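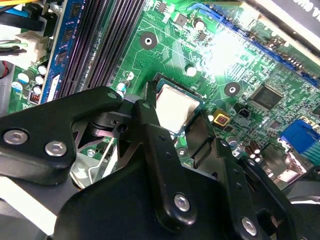

Rafail Athanasiadis wrote to me in March that a data card for a garage project was overkill, and that he would sooner have a plain note saying what I did, what broke, and which parts of the data he should throw away. I took him at his word on the second half. The card stays, because I like cards, but I have tried to write it the way I would tell it to him over a cup of coffee.

Trindatlow
A small set of close-up robot recordings from work on an old desktop computer

What this is

Trindatlow is what came out of a winter of teaching a secondhand arm to be useful around a PC case. The wrist camera looks down past the gripper at the board, so most of what you get is motherboard, memory slots, the processor socket and a good deal of black gripper linkage. If you were hoping for a nice wide view of the bench, I'm sorry to say there isn't one in this release -- I never found a spot for a second camera that I didn't knock over with my elbow.

The set holds 826 episodes. The arm was driven by hand for all of them, by me or by Gediminas Ots, who shares the workshop and has much steadier hands than I do. You can tell us apart by the "operator" field, and after a while I think you could tell us apart without it.

What's in the folders

episodes/ has one folder per recording, with the wrist video, the joint positions and the gripper opening.
notes.csv has one line per episode: task, operator, lamp on or off, outcome, and whatever remark we felt like typing at the time. Some of the remarks are in Lithuanian. I have left them alone.
calib/ has the camera calibration files. Use the newest one unless notes.csv tells you otherwise.
tools/ has the player script and a small converter.

The tasks

There are 4 of them, and they are named in notes.csv exactly as they are here:

approach_socket: bring the fingers down on either side of the processor socket and stop.
touch_module: close gently on the top edge of a memory module that is already seated.
unplug_lead: pull a loose lead off a header. We used leads we didn't mind losing.
hover_scan: travel slowly over the board with the fingers open, touching nothing.

approach_socket is the one we cared about most, and it has the most recordings by a good margin. I had big ideas about the arm lifting the socket lever by itself. It doesn't do that yet, and none of the episodes here should be read as showing it.

Getting started

Unpack the archive somewhere with room to spare, then run

python tools/play.py episodes/0012

and you should get a window with the video on top and the joint traces underneath. The space bar pauses. If the window opens black, you probably have an older video library, and updating it has fixed the problem on every machine we tried. The converter writes the layout that Skillora reads, for anyone who trains with that. Gediminas uses it and is fond of it; I mostly look at plots.

Things to know before you trust it

Glare. The bench lamp bounces hard off the board and washes out part of the picture in a lot of the recordings. I moved the lamp more than once, and each time I fixed one corner I spoiled another. Please don't filter these out without thinking it over -- a workshop has lamps in it, and a policy that falls over when it meets one isn't much use to me.

The gripper blocks its own view. In the last stretch of any approach the fingers cover part of the very thing they are reaching for. The joint data is good there, so lean on that.

One board. Everything was recorded over the same motherboard in the same case. Nothing you train on this will know what another board looks like, and I would be very surprised if it did well on yours.

Timestamps. The first 12 episodes have video running slightly behind the joint data, from before I moved the camera to its own USB port. They are marked "lag" in notes.csv. Rafail, these are the ones to throw away.

The hardware

The arm is an Odoi kit I bought used and put together twice, the first time wrongly. The mounting bracket was cut by Hatavine, a little shop across the road from us, who were very patient about my drawings. Power to the computer was off at the wall for every recording, and I would ask you to do the same if you try any of this at home. Keep the arm's speed limit low as well. Ours has a setting of 3000 in the driver config, and I wouldn't go above it with fingers, yours or the robot's, near a socket.

Using it and sending fixes

Do what you like with the data, and mention Trindatlow if you publish something. Corrections to notes.csv are very welcome, especially for the outcome column, where Gediminas and I had different notions of what counted as "gentle." Send a changed line along with the episode number and I'll fold it in the next time I'm out in the workshop, which is most evenings after 7.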